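Guvska Property Tax Workbook, 2026 edition: a review

2026-01-05

I have been filing my own assessment appeals for a good while now, and I'll admit I look forward to it a little (my family has stopped asking why). So when the new Guvska workbook came in October, I cleared an evening and went straight through it with our own notice from the Condbridge assessor next to me. I'm very happy with it.

For anyone who hasn't run into it, Guvska is a spreadsheet with a printed guide that goes with it. You type in what the assessor says your house is worth, the details off the property record card, and the sales you think are comparable. It adjusts those sales for size, age, lot and condition, and gives you a range. Then it lays the whole thing out as an exhibit you can hand to the board of review. The guide runs to 81 pages and I read nearly all of them, including the glossary.

The comparables sheet is the best part by far. Last year's version made you enter each adjustment by hand, and it was easy to put a plus where a minus should go. If the comparable has a second bathroom and yours doesn't, its price has to come down, and plenty of people do it backwards at the hearing! Now you answer yes or no and the sheet handles the direction. It also has room for 20 sales, more than any board wants to see, but it's lovely for weeding them out at the kitchen table before you settle on your strongest few.

I was also glad to see a proper sheet for uniformity. Most homeowners only argue that the value is too high. In many places you can also argue that your house is assessed at a higher share of its market value than similar houses near you, even if the value itself looks fair. The workbook sets up that ratio and compares it to the median, and the guide explains it in two clear pages with a worked case from a made-up street.

On our house it turned up something I had missed for years. The record card had us down for 2,025 square feet of finished space, and that figure included the back porch, which has screens and no heat. The card check sheet asks about every room under the roof and whether it's heated, so there it was.

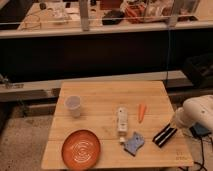
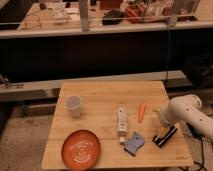
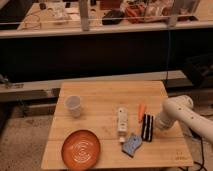

Kahsay wrote in after trying the same workbook in Trircombe, and had a warning about the deadline sheet: it counts from the date printed on the notice, and Trircombe counts from the date of mailing, so the sheet showed a later day than the town would accept. Kahsay's advice was to call the assessor's office, get the last filing day from them, and type it over whatever the sheet says.

I'd second that. The cell isn't locked, so it's a quick fix, but I'd like to see a choice of counting rules in the next edition. The guide does say to check local rules, only it says so in the back, well after you've filled in the sheet.

A couple of smaller gripes. The condition ratings are vague, and I never did work out the difference between "average" and "average plus." The income sheet for people who rent out part of the house feels thin, with no line for vacancy. And the exhibit prints in a pale blue that came out nearly invisible on my old printer until I changed it to black.

None of that spoiled it for me. If your case is a plain one, a single house with a few decent sales nearby, this takes you from the notice to a finished packet without much fuss, and you'll understand your own numbers when the board asks. Commercial property is outside what it covers, and so is farmland. I've already started next year's folder of sales.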